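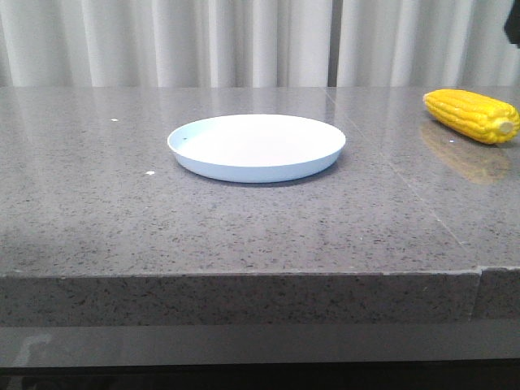
Let the robotics club be slow

By Zeeshan Rajput
4 Mar 2018

The senior robotics club at Drorkdale spends its sessions on a plate, a toy corn cob and a stone counter with a curtain behind it. The students are teaching an arm to pick up the corn and set it down on the plate. They started in June last year. Some parents have asked me when they will move on to something harder, and I would like to argue that they should be left alone.

I have helped with the club for three years. Before that I coached the competition team, and I know how that works. A kit arrives with a rule book. The team has 11 weeks to build a machine that pushes blocks through a gate faster than the machine from Samateo. In a good year you come home with a ribbon and the parts go back in the tub. The students learn to work to a deadline and put up with each other, and I don't dismiss that. But most of the programming is done by one or two of them, and the rest carry things.

The corn job is different because it can't be handed to one person. Somebody has to place the plate. Somebody has to drive the arm through the movement, and somebody else has to write down what went wrong. Then they swap. In the term just gone they logged 359 attempts, and every student had a turn at each post. The log is a plain exercise book. It is dull to read and I think it is the best piece of work the school has produced in years.

What they have found is that a plate is a difficult object. It is low and pale and it has a rim. If the arm comes in too far to one side, the fingers touch the rim before they get anywhere near the middle. A counter with a bit of shine gives them trouble as well, as the corn has a yellow reflection under it and the first version of their colour program counted both. It took two students a fortnight to work that out, and they did it by moving the corn a little at a time and looking at the numbers.
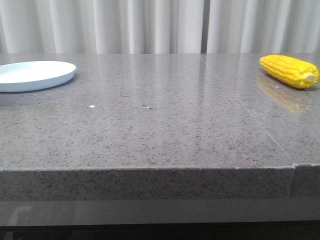 They also learned to stop putting things in the same spot. Early on they got 19 good placements in a row and were very pleased. Then the plate was shifted to the left for the next run and the arm went to where it used to be. I could have told them that would happen. I'm glad I kept quiet, as they have shifted the plate at every session since without being reminded.

Régis Masson, who runs the competition program for the district out of Furtado, disagrees with me on most of this. His view is that teenagers need an audience and a finish line, and that a club with neither will lose its members. He has a point. We lost four students in the first term, and two of them went to his team. I don't think that was a failure on our part or theirs. Some kids want the buzzer and they should have it.

My quarrel is with the money. The district pays for entry fees, travel and team shirts, and it pays for them without much discussion. When our club asked for $273 to replace a pair of gripper fingers, we were told there was no category for it because we weren't entered in anything. The students raised it themselves with a sausage sizzle. A program that will fund a bus to Pidville but not a spare part has its priorities in the wrong order. 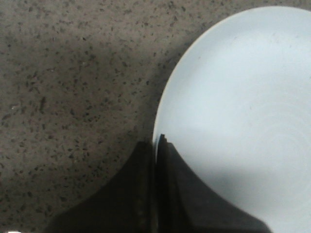
The gripper at the rim of the plate, from the wrist camera.

I would like to see the funding rules changed so that a club can apply on the strength of its log book. Ask what the students tried, what they changed and what they would do next. Any teacher can read that and tell in ten minutes whether the work is real. It would cost the district very little, and it would let smaller schools take part without having to find a team's worth of drivers for a weekend away.

As for when the club will move on, I put the question to the students last week. They want to try a second plate first.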